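The plate job

Sep 28, 2021

Print this post | E-mail this post

I have worked in the wash-up and crockery room at Harkell for nine years, the last 4 of them as shift lead. We hire out plates, bowls and glasses for weddings and company dinners, and everything that goes out has to come back, get washed, get checked and get put away. A few people have asked me what the robot has done to the place, so I am writing it down once and then I can point them here.

It started in February. Vesela Hoxha, who runs operations, called the day shift into the packing room and told us the firm was going to try a robot arm for racking plates after the wash. She said no jobs would go this year. She was careful to say "this year", and everybody heard it.

Racking is dull work. You take a clean plate off the table, look it over for chips, stand it in a rack, and do it again. On a heavy day after a weekend of weddings I would do it for most of a shift, and by the end my wrists would be sore. I have a splint in my locker from the summer before last. So I was not against the idea, but I also knew that racking was what we gave to people who were new, or coming back from an injury, or who had not got much English yet. It was how Ionuț Văduva started, and he now does all our glass.

The fitter came from Neltonska and stayed a week longer than planned. Most of that time went on the table. We had assumed you put the arm down, showed it a plate and off it went. Instead there was a lot of paper and tape, and a lot of moving one plate a little to the left. Ionuț got interested and ended up doing much of the laying out himself. He still does the first set-up of the morning.
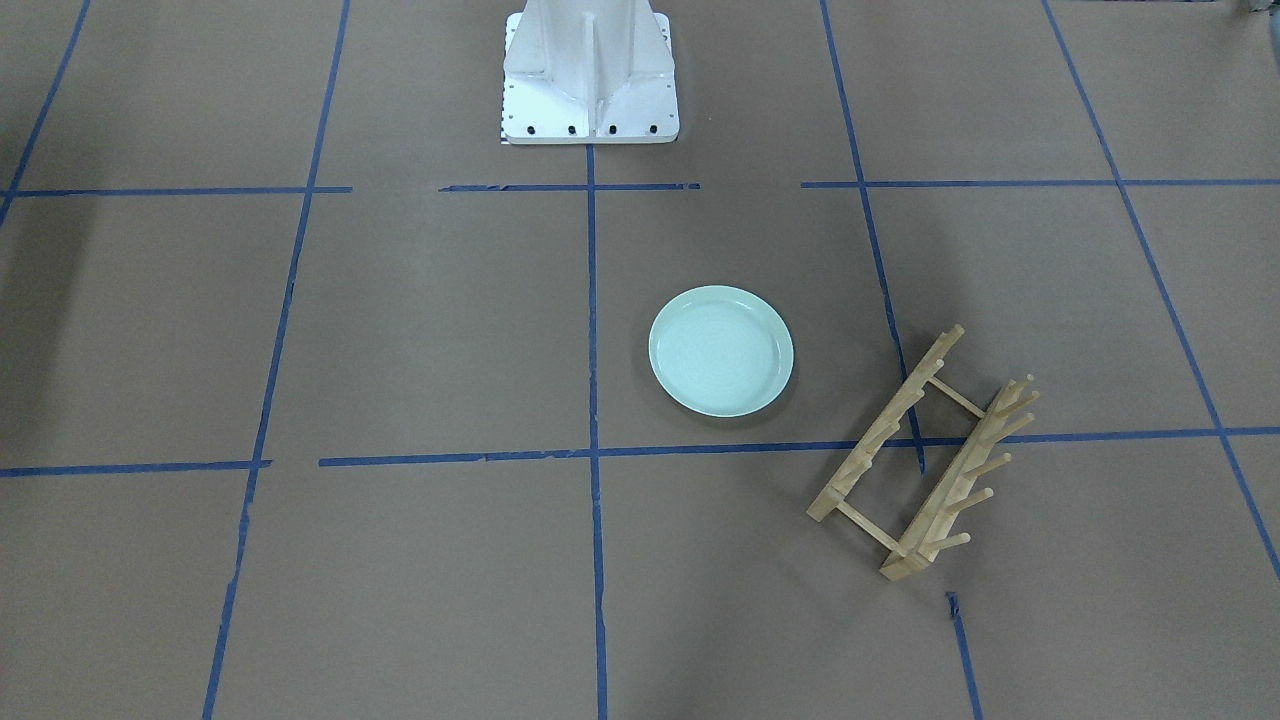 Plate, rack and the foot of the robot on the taped-up table.

The tape grid is for us as much as for anything else. When someone says the plate was in the square right of the middle line, the rest of us know where they mean, and it goes in the book like that. Edges lift and get torn, and whoever is on puts a new strip down.

As for what has changed, the arm racks plates of one size at a time, up to 170 in an hour when it is going well. A quick person beats that easily for the first hour and not by the fourth. It does not check for chips. That was a surprise to the office, though not to us, and it means one person now does nothing but look at plates before they go on the table. I find that harder than racking. Your hands get a rest but your eyes don't, and you can't really talk while you do it.

The talking is what I miss. There used to be three of us along that bench. Now there is one on checking, one on the arm, and the third is over in dispatch — a better job on paper, with a 40p an hour rise, but it is cold by the doors and you eat at a different time.

Bowls are still done by hand. So are the big oval dishes, and anything from the Ó Ceallaigh order, where no two pieces sit the same way.

My wrists are better. I haven't worn the splint since spring. We have not had a new starter since spring either, and I have asked Vesela what a new starter would do on their first day now. She said she would come back to me on it. The review is next month at the Flestbridge site and I am down to go, so I will ask again there.

Contact | © Notes from the Wash-up | Back to top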